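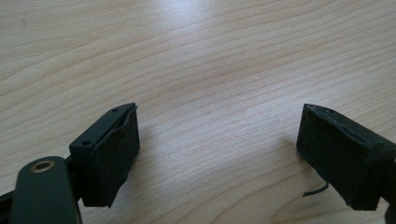
Fig. 2. Light wood tabletop, grain running side to side.

Setting Up Your Bruka Veil Steamer
Section 2: Filling and First Steam

1. Stand the steamer upright and lift off the tank. It will resist. It is new.

2. Fill to the MAX line with distilled water. Tap water leaves white specks, which show up beautifully on ivory tulle.

3. Click the tank back in and turn the dial to Sheer. The Satin setting is for satin, whatever your aunt says.

4. Wait for the green light, then steam an old pillowcase for 2 minutes. Do not begin with the gown.

5. Hang the veil by its comb and work from the top down, keeping the nozzle a hand's width away.

Note: Cathedral veils over 114 inches need a second fill. Stop and let the unit cool before you open the tank.

CAUTION: Never steam a dress while the bride is in it. We have had letters.

CAUTION: Beading may be glued on. Test one bead at the back hem.

For spare nozzles, quote part 331 to Grascombe Bridal Supply.

Revised September 12, 2021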